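Home Projects Streets & Squares Grants Contact
Search this site Enter keywords Go
Last updated: 12/02/2024

Ustundale High Street: progress report to the fund

We have now laid 1,393 of the 2,203 paving slabs on the Maltevdale side. The rest are on order, a phrase you will remember from our last report.

All 28 benches are in. Two face the bins, as drawn, and will be turned in December. The mural on the old Vellell shop is finished, and complaints about the heron have slowed.

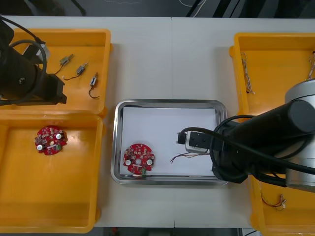
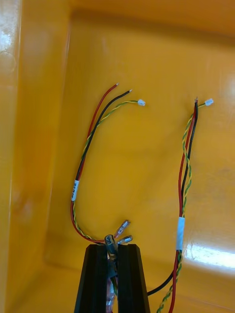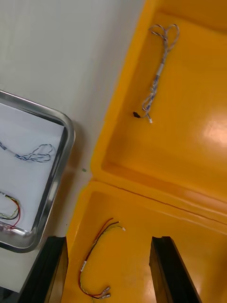
Phromma, our lighting firm, has asked for a further £500 to move one lamp post by the width of a lamp post. We have asked them to think again. If they won't, we would like to take it from the planting money.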